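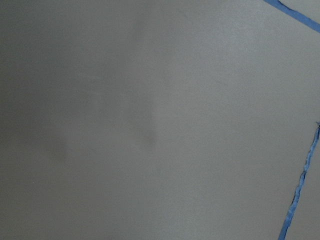

*Grey, with a bit of blue tape in the corner.*

I have been thinking about grey for weeks now, and I'm so pleased to finally be able to write about it! Grey was the colour I always said I'd never have in the house. My last flat was grey from the skirting boards up and I swore the next place would be yellow, or green, or anything you might find on a parrot. And yet look at it. Smooth, matt, no pattern at all, and so much going on once you get close.

It goes darker and a touch warmer over on the left and much paler up towards the right, and there are a couple of soft smudges that I'm very fond of already. I could stare at it for ages (I have).

The plan is to turn the little back room into a proper place for making things – sewing mostly, some bookbinding, and whatever I get obsessed with over the winter. I have wanted a room like this since I was small enough to sew on the stairs. It isn't big. The long wall is 3 metres if you include the bit behind the door, and the window looks out on next door's pear tree, which has been dropping fruit on our side since September. I've made a lot of chutney.

Blue tape is my favourite thing in any decorating job, possibly in life. I use it for everything. I mark out where shelves might go, then live with the lines for a few days and move them. I label jars with it. I stuck a rectangle of it on the floor to see whether a cutting table would fit and walked round it all weekend with a cup of tea, pretending to cut things out. It does fit! Only just, and you have to breathe in by the radiator.

The table is coming from Özkan, the second-hand furniture place behind the station, and it cost me 183 pounds with delivery. It's 900 mm high, so no more bending double over a pair of curtains. I nearly went for a Corkik one with drawers, and they were lovely drawers, but I know exactly what I'd put in them and it would all be ribbon.

For the shelves I'm torn. Zalten do a plain bracket that I like very much, sold in packs of 20, and I have no idea what I'd do with the leftovers. Prularier have a prettier one with a curl at the end. My sensible side says plain. My other side has already worked out where the curls would go.

Colours, then. I want the grey to be the quiet thing and everything else to be loud: orange thread on open reels, the tomato-red stool from the kitchen, that enormous floral offcut I've been saving for no reason whatsoever. Mustard for the curtains, I think, or a really deep pink. If anyone has lived with deep pink curtains in a small north-facing room, please tell me how it went!

I'd like to have it all up and running by December so I can make presents in there with the radio on. Next job is the lamp. I've seen one with a green glass shade and I'm going back for it tomorrow.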